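4.2 Start poses and placement rules

Our draft rule says both hands must be open and clear of every object before a trial begins, a demand that reviewers found insultingly obvious until they tried to score it.
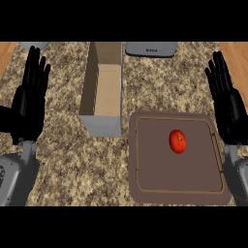 Ratree Sombatkul and Jaxon Lavoie, Grevstead

Of 647 simulated trials, 253 broke the rule. For placement we score where the item rests, and we ignore how elegant the arm looked. 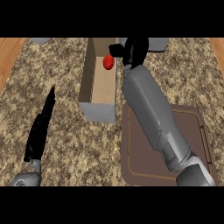

Figure 6. Red item inside the box, right gripper above it (simulation).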